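Home Club News Ranges Minutes Membership Contact
Search this site Enter keywords Go
4 min read

Dasow Field Archers
Minutes of the Range and Equipment Meeting, 12th May

The meeting opened at 7 p.m. in the clubhouse. A quorum was present. The minutes of the March meeting were approved with one correction: the distance on lane four should read 40 yards.

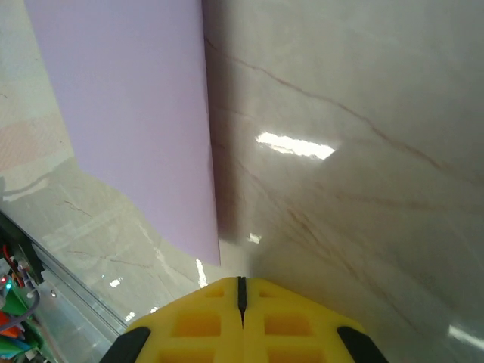
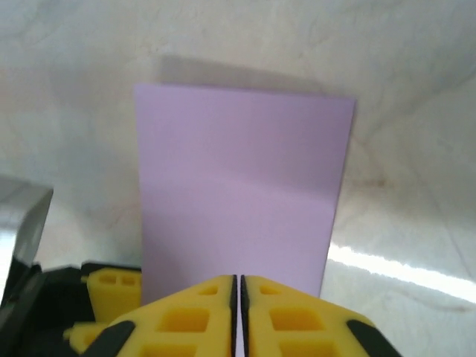 1. Backstop, lanes one to four. The layered foam backstop has been in place for three seasons. Pass-throughs were reported on lanes two and three with bows set above 55 pounds draw weight. The center sections are worn and the outer sections are sound. Members discussed rotating the layers before buying new stock. A question was raised about target faces for the beginner lane, where printed faces are hard to tell apart at short distance. It was suggested that plain blank sheets be tried there, in a pale solid color with no printing, like the lavender one in the second picture, with a single aiming spot added by hand. The range officer will test two colors and report. Agreed: rotate the layers on lanes two and three, and limit both lanes to 50 pounds until that is done.

2. Replacement quotes. Two quotes were received. Steson quoted $2,288 for a full set of compressed layers with frame straps, delivered. Jibrin quoted $2,000 for the layers only. Delivery from Jibrin is extra and had not been priced. The straps now in use are frayed at the buckles and would need replacing in either case. Motion to ask Jibrin for a delivered price including straps. Seconded and carried. No order to be placed before the next meeting.

3. Arrow inspection. Of the club arrows checked in March, 64 were withdrawn. Most had cracked nocks. Carbon shafts with any splintering are to be taped, marked and discarded, and are not to be returned to the loan rack. Shafts with nock damage only may be repaired. Flex tests are to be done before each beginner session. The written procedure on the rack door is out of date and refers to the old wooden arrows. A new sheet will be posted.

4. Soria course. The landowner has agreed to another year on the same terms. Two stakes on the upper loop are to be moved downhill so that the shooting line is clear of the footpath. The uphill shot at target nine stays as it is. A request for a tree stand position at target twelve was discussed. Concerns were the condition of the trunk and the lack of a harness anchor. Deferred until the tree has been looked at by someone qualified.

5. Bow press. The press is out of alignment by a small amount at the left arm. It is not to be used on compound bows with parallel limbs. Tagged out of service. Parts are on order.

6. Accounts. The range fund stands at $902 after payment of the mowing bill. Lane fees for the outdoor season are unchanged. It was noted that either backstop quote exceeds the fund, and that the difference would have to come from general reserves. A transfer will need a vote of the full membership.

7. Any other business. Broadheads were found in a target on the practice range. Members are reminded that broadheads may be shot only at the sand bank. The sign at the gate is to be repainted with this rule in larger letters. The key to the target shed is sticking and a spare has been cut.

Meeting closed at 8:35 p.m.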